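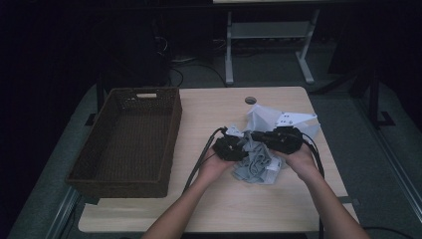 Chapitre 2
L'entretien du linge en collectivité

Dans les établissements d'hébergement, l'entretien du linge relève d'une organisation écrite, connue de l'ensemble du personnel. Le présent chapitre en expose les principes à partir du cas de la résidence Badier, dont la lingerie traite 990 pièces par semaine. 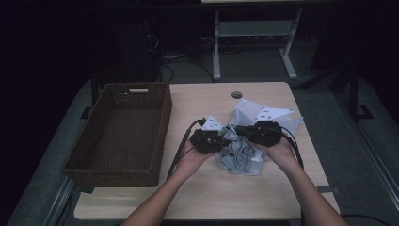 Le tri précède toute autre opération. Il s'effectue selon la nature des fibres, la couleur et le degré de salissure. Les vêtements personnels des résidents suivent un circuit distinct de celui du linge plat.

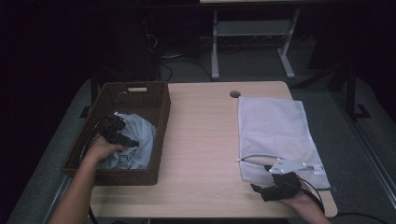
À quelle température laver un article dont l'étiquette a disparu ?
On retient par prudence un programme délicat à 20 °C, après essai de solidité des teintes sur une couture intérieure. Le programme à 40 °C est réservé aux articles identifiés.

Les fermetures sont remontées avant le lavage et les poches vidées. Tout article détérioré est inscrit au registre, puis confié à l'atelier de couture.

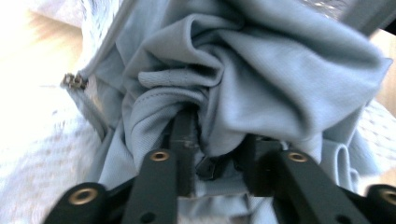 2.1 Les fibres textiles et leur comportement au lavage

On distingue les fibres naturelles, d'origine végétale ou animale, et les fibres chimiques, artificielles ou synthétiques.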